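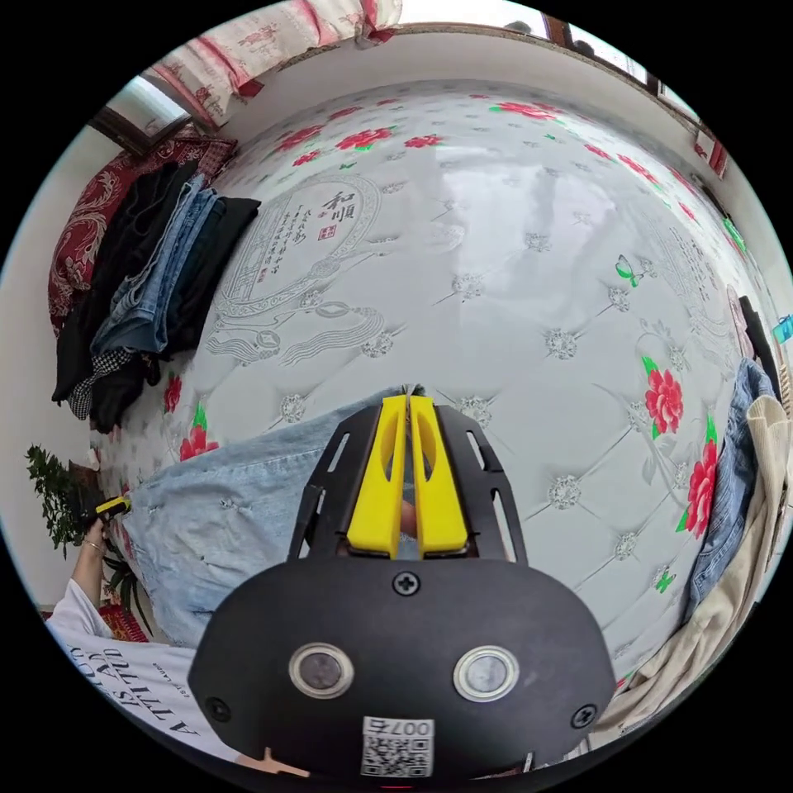
Claveck Beginner Ukulele Book and Chord Card Set

By Dinesh Liyanage
January

The Claveck set is a first course for soprano, concert or tenor ukulele in standard tuning. It comes as a spiral-bound book and a folded chord card, and it is meant for adults and older children who have never read music.

The book has 11 lessons. The first two cover tuning, holding the instrument and a plain down strum. After that each lesson adds a chord or a strum pattern and ends with a short song that uses it. There are 20 songs in total, mostly folk tunes, with the words printed under the chord boxes. Standard notation is given for the melody only, and you can skip it.

The pages lie flat on a music stand. Type is large and the chord boxes are printed in black, so they copy well if you teach a group – the back page gives the terms for classroom copying. Left-handed chord boxes are on the reverse of the card.

What is in the pack:
Lesson book, spiral bound
Folded chord card
Download code for the practice tracks, inside the back cover

The practice tracks were recorded by Ásgeirsdóttir at two speeds, slow and normal. They play through the Nodo app or as ordinary audio files. The code works on up to 6 devices and does not expire.

A ukulele is not included. Players who already know the basic chords should look at Claveck Book 2, which starts with fingerpicking.

Orders placed before noon on Saturday are packed the same day. Unmarked books can be returned if the code has not been used.

Trarosent Music uses cookies to keep items in your cart and to count visits. By continuing to use this site you accept our cookie policy. Accept | Settings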